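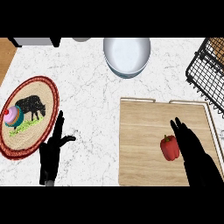
## 2. Testing the docks

We tested two laptop docks, the Isov and the Vullar, with the same Odera laptop. Each dock was connected by its own cable and left running for 300 minutes with two monitors, a keyboard and a wired network.

We copied a 600 MB folder to a USB stick 16 times per dock. The Vullar finished sooner on every run. The Isov dropped its second monitor twice, both times when the laptop woke from sleep.

## 3. Still to do

- Repeat the sleep test with the Havell cable
- Measure charging under load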